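In defense of the half-set table

I like a table that isn't finished. My mother would be horrified (she had the forks out an hour before anybody was hungry), but I've come around to thinking that the best part of dinner is the bit where one bowl is out and the rest of the table is still doing something else.

I read a piece on the Prindano blog in March 2026 arguing that a dining table should be cleared completely between uses, every single time. Eight steps! With a special tray for the mail! I lasted two days. We live in a small place, and our table is a desk, a craft bench and a counter before it's ever a dinner table.

So now I just start at the far end. A striped placemat goes down, one good wide bowl goes on top, and whatever paper or board is in use stays where it is. The mat claims its corner and the rest can catch up – or not.
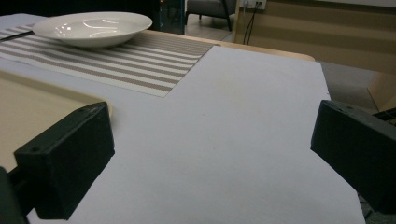 What a placemat is for

People think it's for crumbs. I think it's for marking a spot! A plain white bowl on bare wood looks like somebody forgot to put it away, but set it on a few bands of white and taupe and it's clearly waiting for soup. I paid 13 dollars for a woven one from Kettani and I'd do it again tomorrow.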